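Search this site Enter keywords Go

Zulto countertop ice cream maker, 25 batches in

I bought the Zulto in May, during the first hot spell, which is when people make their worst appliance decisions. It replaced a Montes with a freezer bowl, a machine that required me to plan my desserts a day ahead like a state visit. The Zulto has its own compressor. You pour in the mix, press a button and go do something else, preferably in another room.

Let's start with the noise. I live with a dishwasher that sounds like a gravel truck and the Zulto still got my attention. It hums for the first stretch, then drops to a sort of moan as the mix thickens. The cat has moved her afternoon nap upstairs.

The ice cream is very good. Plain vanilla came out dense and smooth on the first try, with none of the icy shell the Montes used to leave on the walls. Coffee was better. Strawberry was fine once I cooked the fruit down, a step the recipe booklet leaves out. The booklet also has a recipe for cucumber sorbet, which I made so you don't have to. Sherbet setting: skip it, it stops too early and you get a cold drink.

Cleaning is where it loses a star. The bowl lifts out and rinses easily, but the paddle has a hollow underside that collects custard and keeps it. I use a bottle brush. The lid has a groove with the same hobby. Nothing but the bowl goes in the dishwasher, a fact printed on page 181 of a manual that covers nine languages and, I suspect, four different machines.

It is also heavy. I had pictured putting it away between uses. It now lives on the counter next to the toaster, and the bread box lives on the fridge.

I paid a little under 500 dollars. For that money you could buy a lot of ice cream, and I have a brother-in-law who works this out for me at every visit. The Ruvlow costs less and makes a smaller batch, and I'd look at it if you live alone. The Galturov looks lovely and has 1,042 reviews, most of them about a broken hinge.

Four stars. I would buy it again, though I'd measure the counter first, and I'd let the finished stuff sit in the freezer an hour before serving. Straight from the machine it's closer to soft serve,
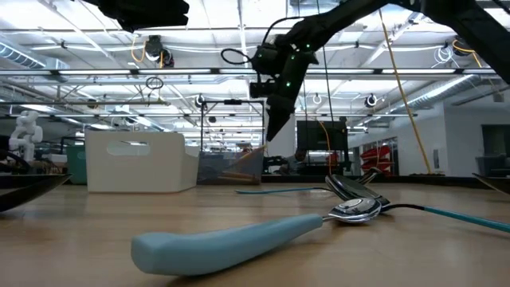

and it slides off the cone before you've found the napkins.

Last updated June 25, 2024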